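The Case of the Magic Bottle Cage Powder
From the Kindton Wheelers newsletter, September

I said at the last café stop that I would write something about electrolyte drinks, and I have now been reminded of it by four separate people, one of them while I was trying to get up Grilside Hill and in no position to answer. So I'm writing it.

My starting point, so you can discount for it, is that I don't believe most of what is printed on the side of a tub. I have been riding with this club long enough to remember when we were all told to drink before we were thirsty, and then told that this was dangerous. I remember the summer of pickle juice. I remember a man in the parking lot at Tipoki who put raw rice in his water bottle and told us it would change our lives. I didn't see him again, so maybe it did.

The current thing is the high-sodium mix. You've seen the sachets. A good half of the Saturday-distance group seems to have them sticking out of a jersey pocket, and the going rate is 2 dollars a sachet if you buy the big box and more if you don't. The claim, as it gets passed down the line of riders, is that you lose a frightening amount of salt when you sweat, that plain water "flushes out" whatever is left, and that this is why you cramp on the last climb.

Let me take the cramping part first, as that's the bit people feel strongly about.

I cramp. I cramp at the same place on the same ride nearly every time, which is the second rise after the Grilside turn, left calf. I've cramped there after drinking salty mix, after drinking plain water and after drinking a flat cola from the gas station. What those rides have in common is that I'd gone out too hard with people younger than me. On the days I sit at the back and behave, the calf is quiet. I'm one rider and this proves nothing, but please notice that "I took the sachet and didn't cramp" proves nothing either, and that one gets repeated a lot more at the café.

From what I've read, the people who study this for a living don't agree on what causes cramp during exercise. Tired muscles seem to have at least as much support as missing salt. When the experts are still arguing, I get suspicious of anybody who has it settled on a foil packet.

Now, salt in sweat is real. Look at a dark jersey after a hot ride and you'll see the white lines. Some people are much saltier than others, and if you are one of them and you're out for five hours in August, then yes, something salty is a sensible idea. I have no quarrel with that. My quarrel is with drinking it on the short loop in the middle of fall, to the coffee stop and back, when you're going to eat a bacon roll halfway around. Read the label on the bacon roll sometime.

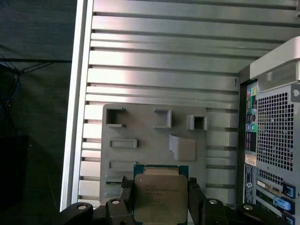

6 min read

Then there's the sweat test. Filipa Bettencourt, who many of you know from the front of the B group, had one done in the spring and very kindly let me see the results, on the understanding that I could be as rude as I liked. It was a small patch on the forearm, a spell on an indoor bike, and a printout. The printout came with a personal number, a personal bottle recipe and a personal discount code for the product that happened to match it. Filipa points out that she did find the number interesting and that she'd been under-drinking on long days, which she had. I would say that one could have been spotted by looking at her full bottles at the end of a ride. She says I'm being unfair. We have agreed to leave it there.

What I'd want to know before paying for a test like that is whether you'd get the same number twice. Sweat changes with the heat, with how hard you're working, with how fit you are and what you've been eating. A reading taken in a room with a fan in it may not tell you much about Tipoki Pass at noon. Maybe it does. I asked the people who ran it, politely, and was sent a link to the shop.

The one that really got my back up, though, was the flyer that came with the spring event packs for a thing called Rondden. Some of you kept it. It says that riders using the mix "felt up to 100 percent more hydrated." I have read that line several times and I still can't work out what it means. Felt, according to whom? Up to, so possibly zero? And more hydrated than what – than they were before they had a drink? I'd feel more hydrated too. I've had a drink.

I wrote to the address on the flyer to ask if there was a study. The answer was friendly and quick, I'll give them that. There was a survey of customers. People who had bought it once and then bought it again were asked if they liked it.

So what do I do? I'll tell you, but only because people ask, and please don't take it as medical advice from a person whose left calf can't be trusted.

For anything up to a couple of hours I take plain water and drink it when I want it. On a longer ride I take 2 bottles, one plain and one with a bit of squash or juice and a pinch of ordinary table salt. I eat proper food. If it's very hot I have something salty at the stop, usually chips, and I slow down, which is the part that costs nothing and that I find hardest. If I've come home with a headache I ask myself what I did that day before I ask what I should have bought.

Two things I'd be serious about. Drinking far more water than you want, hour after hour, can make you properly ill, and it has happened to slower riders on long events who were trying hard to do the right thing. And if you have high blood pressure, or kidney trouble, or take pills for either, talk to your doctor before you start adding spoonfuls of sodium to your day on the say-so of somebody in a nice gilet. Several of us in this club are of an age where that applies. Some of the stronger mixes are really very salty, and a few riders are having one before the ride, one during and one after.

I'd also like to make a request about how we talk to new members. In the spring we had a rider on the beginners' loop, second time out, who turned back early because she'd been told in the parking lot that she "couldn't do it on water." It was a flat ride with a stop. She could have done it on water and so could her grandmother. She did come back, I'm glad to say, but please think about that before passing on your routine to somebody who has just turned up and is already worried about her gears. What a new rider needs to hear is where we stop, that we wait at the top, and that there's a tap behind the Kindton café that works in all seasons.

If you like your sachets, carry on. They taste nice, some of them, and if a thing tastes nice you'll drink more of it, and on a hot day that may be the whole benefit. I've no objection to anyone paying for a drink they enjoy. I've paid more for worse at that café.

But I would love to see somebody in the club try it fairly. Get a friend to fill your bottles, salty mix in some and plain squash in others, so that you don't know which is which. Keep a note of how you felt before you find out. Filipa has offered to be first, and she says she'll be able to tell by the taste, and she's probably right, so we need a better plan for the flavor. Ideas to me, please, at the café or by reply to this email.

I was going to write about recovery shakes as well, but I'm told there's a limit of 400 words on opinion pieces, and I passed that a while ago. Next time. I have a lot to say about chocolate milk.

Ride notes: the long loop goes out by Tipoki as usual and comes back over Grilside, with a regroup at the top. Lights from now on, please, front and rear, even for the early finish.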